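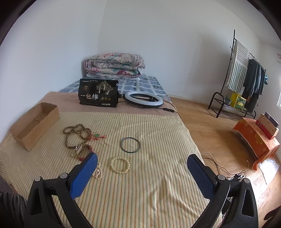
Sharon Were wrote in to ask whether the Kidton blanket is warm enough to use by itself in November, and I get that question so often that I'm moving it to the top of the page. Short answer: in most heated bedrooms, yes, if you sleep like I do. If you run cold, or you like the window open at night (my whole family does, I don't know why), put it under a comforter and treat it as your middle layer. It's a medium weight cotton. It has some heft when you pick it up, but it isn't one of those weighted things.

## Kidton striped cotton blanket

I've been selling bedding out of Culbridge for a while now, and the Kidton is the one I'd keep if I had to drop everything else. It started as a summer blanket. We wove the first run too thin, people told us so, and the second run went up to 240 grams per square meter. That's the one you're buying today!

**The basics**

- 100% cotton, yarn-dyed, plain weave
- 240 gsm
- Sizes: twin, full/queen, king
- Hemmed on all four sides with a double row of stitching
- Colors: Oat, Pond, Brick, plus Undyed when I can get it
- Made in small runs at the Zavel mill

Yarn-dyed just means the thread gets its color before it's woven, so the pattern goes all the way through and you can flip the blanket over when one side has had enough of the dog. Printed blankets look great for a year and then they go chalky along the folds. I had one, I loved it, it's now in the trunk of my car for picnics.

**Which size?**

Go by your mattress depth, please, more than by the name on the label! The full/queen fits a regular queen with a decent drop on both sides, but if you've got a tall mattress with a topper on it, you'll want the king. I have a queen bed and a king blanket at home and I've never once wished for less blanket. Measure up one side, across, and down the other before you order. It takes a minute, and it saves us both a return label.

**Washing**

Wash it before you sleep under it. There's a bit of finish left on the yarn from the loom and it feels stiff until that's gone. After that:

1. Cool or warm water, regular detergent, no fabric softener.
2. Tumble dry on low, and take it out while the hems are still a touch damp.
3. Pull the corners square and hang it over a door or a rail for the last bit.

It'll shrink a little the first time. We cut every size with that in mind, so the measurements on the size chart are after washing. Brick sheds some lint in its first couple of loads, so keep it away from your black T-shirts (ask me how I know).

I don't iron mine. If you like a crisp bed you can, on the cotton setting, but it'll be rumpled again by morning.
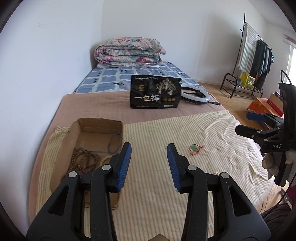

Kianoush Azimi says his went soft after 6 washes and that I should stop telling people it takes all winter. Fair enough! I hang mine outside to dry nearly all year and I think line drying slows it down. If you want it soft in a hurry, the dryer is your friend, and a couple of clean tennis balls in there with it won't hurt either.

**How it compares to the Farooqui**

The Farooqui is our waffle blanket, and people go back and forth between the two a lot. I'd pick the waffle if you have a warm bedroom or you mostly want something for the couch. It's stretchier and loftier, and it snags. Cats are hard on it. The Kidton lies flatter, tucks in better, and has nothing much for a claw to catch on. It also takes up less room in a closet, which matters in my apartment.

**Price and shipping**

Twin and full/queen ship within the week. Kings sometimes take longer, as we only get around 50 in each delivery and they go first. Put your email in the box if your color is sold out and you'll get a note when it's back, just the one note, I promise I don't do newsletters.

Each run is 800 blankets across all the sizes, and the dye lots do shift a bit from one to the next. If you're buying two for a pair of twin beds, order them together and say so in the comments at checkout, and I'll pull both from the same lot.

**Returns**

Unwashed, within the return window, in any bag or box you've got lying around. If a hem comes loose, send me a photo and I'll fix it or swap it, washed or not. Hems are on us.

Undyed should be back once the mill has its new yarn in. I've asked for more kings this time.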